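**Trail notes, Apr 18, 2024**

The Ayala ridge path is open again, all the way through, and I have already been up it twice! If you walked it last fall you will remember the washed-out stretch below the saddle, where you had to hang on to roots and hope for the best. The new route swings wide of that gully and climbs through the pines instead. It adds a little distance and takes away most of the swearing.

For anyone who hasn't done it, the path starts at the Clillska road end (elevation 1525 feet, according to the old survey post) and tops out at 2756. The map in the lot still says 2699 for the summit, a leftover from before the trail was moved off the lower knob and onto the real top, and I love that we have been underselling ourselves all this time. Go up and enjoy the extra feet.

The first mile is the part I used to rush through, and I've changed my mind about it. It follows Osex Creek the whole way, and right now the creek is loud and fast and the banks are full of trout lilies. Hepatica too, if you get down low and look on the side facing the morning sun. I found a patch of bloodroot just past the second footbridge – still closed up when I went by at seven, wide open when I came down at noon. Give yourself time for this bit. I brought a thermos and sat on the flat rock by the bridge for far longer than I meant to.

After the creek you hit the switchbacks. They are steep, there is no getting around it, and the upper ones are still muddy where the snow went late. Gaiters would be good. So would poles, especially coming down. Please walk through the mud in the middle of the path and not around it; the edges are soft and the new tread is only a few weeks old.

Then the pines, which are my favorite part of the new section. Didier Aubert laid out the line through here, and he has a wonderful eye for where a path wants to go. It bends around the big boulders, drops into a little hollow where the air smells like a cedar chest, and brings you out on open rock with the whole Wurent valley below you. I had walked past those woods for years without knowing any of it was in there. I asked Didier how he found the hollow and he said he followed a deer.

Birds: black-throated green warblers are back (that buzzy zee-zee-zee-zoo-zee, high up in the pines), along with a hermit thrush near the creek and ravens doing barrel rolls over the top. A pair of ravens seems to have settled on the cliff to the north, so if you're tempted by the side path to the overlook, leave it alone until the end of May. The view from the summit is better anyway.

A few practical things. The lot at the road end holds very few cars, and the shoulder past the gate belongs to the farm, so please share a ride. The spring by the first footbridge is running but hasn't been tested, so carry your water or bring a filter. Dogs are fine on a leash. Ticks are already out – I picked 2 off my socks – so check yourself when you get home.

Our group walk is planned for early May, once the mud has firmed up. We'll go slowly along the creek for the flowers, eat lunch in the hollow if the bugs allow, and carry on to the top with whoever has the legs for it. Kids are very welcome as far as the second footbridge and beyond that if they're keen. Bring a hand lens if you own one; I'll have a spare in my pack, plus far too many oatmeal cookies. 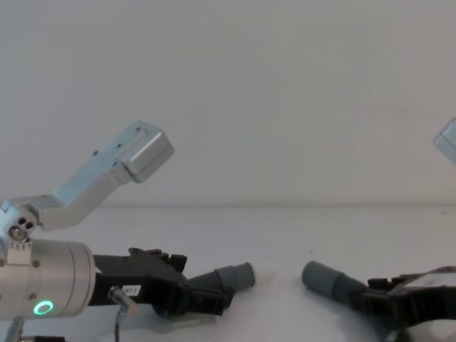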